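Equipment Planning Assistant (part-time, fixed term)
Vusia, robotics workshop
Posted 13 March 2025

353 views · 5 comments · Share

We're about to do something we've been looking forward to for ages: plan a proper equipment budget for the whole arm workshop, from spare servos to benches, and we need somebody to help us get it right.

Up to now we've bought things as we needed them. A motor here, a bag of screws there, three different kinds of cable because three people ordered it. It has got us a long way and we're fond of what we've built, but the next round is bigger. We have 100 hours of your time to offer between now and the end of July, and by then we'd like a buying plan that anyone on the team can pick up and follow.

You'd be working with Odette Leblanc, who runs the workshop, and Rogério Lacerda, who looks after the arms and knows what wears out first (ask him about gripper fingers, you'll get a very full answer!). Most of the job happens at the bench with the people doing the handling tasks, so you'll see what the kit gets used for before you put a price next to it.

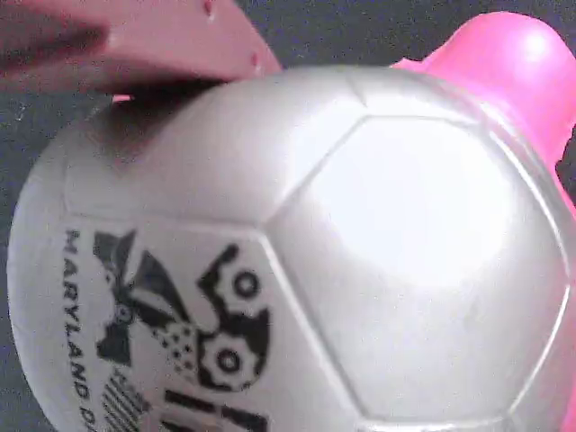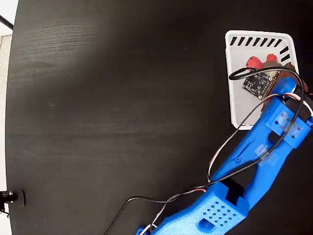 Handling work at Vusia: gripping a soccer ball, top, and the blue arm at work over a tray.

What you'll be doing

- Going through the current stock and writing down what we have, what's worn and what we keep borrowing from each other
- Comparing printed parts with bought ones, including the time it takes us to print and fit them
- Getting quotes from Travo and Guérin for motors and wiring, and from Kirnitex for table coverings
- Working out what to hold as spares and what can be ordered when it breaks
- Putting it all in one spreadsheet, with delivery times

We'd love to hear from you if you've bought equipment for a lab, a school workshop, a makerspace or a small factory. You don't need to program. You do need to be happy asking a supplier the same question twice, and curious enough to want to know why one gripper costs so much more than another. Some experience with small motors or 3D printing would be a real plus, and we'll gladly teach you the rest.

Hours are flexible, though one full day a week on site works best for us. Travel is paid.

To apply, send a CV and a short note on something you once had to buy for other people to use, and how it went. Mark it for Odette, reference 335. Questions about the arms can go straight to Rogério.

5 comments · Share this post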